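**Nitbridge chest**, a kind of plain wooden storage box made in and near the town of Nitbridge. Used for blankets, grain, tools, later toys. Not to be confused with the Hivano trunk, which has a curved lid.

## History

Earliest written mention 1637, in a will: "2 chests, one with lock". Makers mostly unknown. Trade picked up once the river road opened, then fell off again when cheap tin trunks came in. The Žukauskas workshop kept going longest, and closed in 2000. Its order books list 659 chests, some of them only repairs.

## Construction

Flat top, straight sides. Boards pegged, later nailed. Older ones have a small side tray inside for candles, usualy missing now. Feet were added if the chest was meant for a stone floor.

## Finish

Early chests left bare or rubbed with oil. Colour came later, and varied by maker. Wirov chests are mostly dull green. Elsewhere a dark top over a brighter front was common, the dark hiding wear from people sitting on it. Greer Geddes, who wrote the only full study, thinks the habit was borrowed from boat painting. Not everyone agrees. The orange wooden box shown has a very dark top and a warm front with the grain still visible.
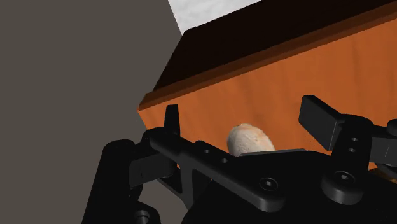 ## Collections

Largest group is in the Nitbridge town museum, open until the end of October each year. A few in private hands. Fakes are known, mostly new boards with old locks put on.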